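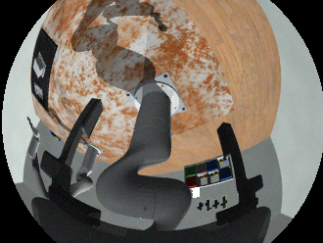
Table and floor, top view

Colline County ballot measure 2 – what does the text change?

Ekpo_Precinct
The summary on the ballot says measure 2 "modernizes the filling of board vacancies." The full text does more than that. Under the current charter, a vacant seat on the county board goes to a special election if more than 600 days remain in the term. Under the measure, the board appoints someone for the remainder, whatever the length. I'd like to hear from people who have read section 4, not the mailer.

culov_line
Read it. You left out the notice requirement. The board has to post the opening and take applications for up to 6 weeks before it votes. The current charter has no application period for appointments at all.

Ekpo_Precinct
Fair, I left that out. It still doesn't give voters a say. A seat that opens in the first year of a term could be held by an appointee for most of it.

dinau73
The special election for the Dinau seat had very low turnout and the county paid for the whole thing. Polling places, printing, poll worker pay. I'm voting yes on cost alone.
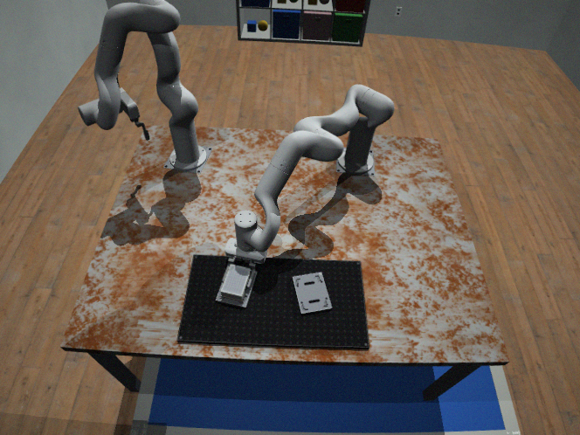

Section 4, subsection by subsection

culov_line
Since people asked:
4(a) defines a vacancy. Adds "failure to take the oath," otherwise same as now.
4(b) posting and applications.
4(c) appointment by majority of the remaining members.
4(d) if the board doesn't act in the time allowed, the county clerk calls an election.
So elections are not gone. They become the fallback.

northfork_reader
4(c) is the problem. "Majority of the remaining members" means that if 2 seats are open at once, a smaller group picks both. The current charter requires a majority of the full board. Check the strikethrough version, the word "full" is crossed out.

dinau73
Which page? The PDF I have doesn't show strikethroughs.

northfork_reader
The clerk's office has two files. You want the one labeled redline. The clean copy only shows the final wording.

Ekpo_Precinct
Confirmed, "full" is struck. That wasn't in the summary either. A board that is short on members could fill itself with very few votes.

culov_line
It would still need a quorum, and quorum is set in a different article that the measure doesn't touch. I agree the summary should have mentioned it. I don't agree that it changes outcomes much – most boards this size vote together on appointments anyway.

northfork_reader
"Most boards" isn't an argument about ours. The Culov district appointment was a split vote. With the old threshold it needed another member to come over, and that took two meetings.

culov_line
And the district had no representative at either meeting. That is the case for the change.
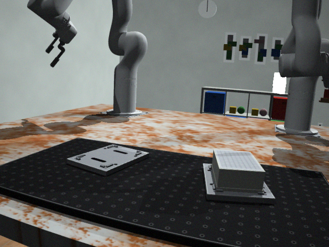
Last edited 10/3/24

Edit to the first post: the 600 days are counted from the date the vacancy is declared, not the date of the resignation letter. I had it the other way in my notes. The clerk declares the vacancy at the next regular meeting, so the two dates can be weeks apart.

dinau73
Found the redline. I'm less sure than I was. The cost point stands, but they could have kept the full majority and still dropped the special election. Those are separate questions and they put them in one measure.

northfork_reader
You can vote no and ask them to bring it back split.

culov_line
The next charter measure can't go on the ballot for two years. If it fails in October's early voting and on election day, we keep the current process until then.

Ekpo_Precinct
I can live with that. I'm a no. Will post the quorum article tonight so people can check it against 4(c).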